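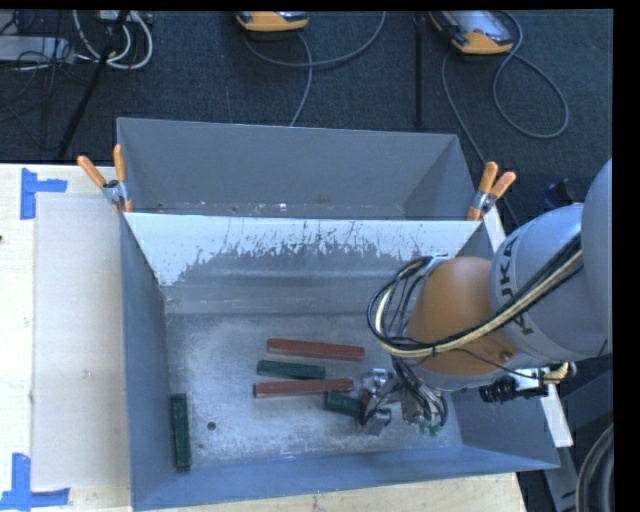
Figure 3. Work area with two gray metal bins on a wooden tabletop and a robot arm reaching into the front bin.

Research > Online Communities > Working Papers > Section 4

Print this page | E-mail this page

4. Follower growth and posting habits

4.1 Accounts and measures

The sample contains 1053 accounts on Grerum, a site where members publish short articles and follow other writers. All of them were opened in the same year and all had posted at least once before August. We left out accounts run by companies and accounts that had been closed by the time of the second download.

For each account we recorded the number of followers at the start and end of the study period, the number of articles posted, the number of comments the account left on other people's articles, and whether the articles were also shared on Gramgate. Gramgate is a bookmarking site with its own voting page, and many Grerum writers post links there as a matter of routine. We did not count links that a reader had posted, as there was no reliable way to match those to the writer.

We did not have access to private messages or to reading times. Views were taken from the public counter, which Grerum updates once an hour and which counts repeat visits by the same reader.

4.2 Results

Growth was very uneven. The median account gained 20 followers over the whole period, and a small group at the top gained far more than the rest put together. For this reason we report medians throughout and use ranks in the regressions.

Comments left on other people's work were more closely tied to follower growth than the number of articles posted. The link held after we controlled for account age and topic. It was weakest among writers on software, where readers seem to arrive mostly from search engines and leave again without following anyone.

Sharing on Gramgate was linked to higher views but had little relation to followers. Articles shared there showed a sharp rise in views on the first day, and the counter then returned to its earlier pace. Gittins, the only earlier data set that covers both sites, shows the same pattern for a smaller group of accounts – although it uses daily rather than hourly counts.

4.3 Purchased followers

Some accounts showed sudden jumps that could not be matched to any new article or share. We marked an account when it gained more than 50 followers within one hour and had posted nothing in the previous week. Marked accounts were kept in the tables but dropped from the regressions. Putting them back in made the effect of comments smaller and left the other results much as they were.

The rule is crude. It will miss followers that are sold in small batches, and it may catch a writer who was mentioned in a popular newsletter. We checked the marked accounts by hand against the Brimbridge archive of newsletters and removed the mark where a mention was found. The archive has gaps in the spring months, so a few marks from that time may be wrong.

We use cookies to remember your reading settings. By continuing to use this site you accept our cookie policy.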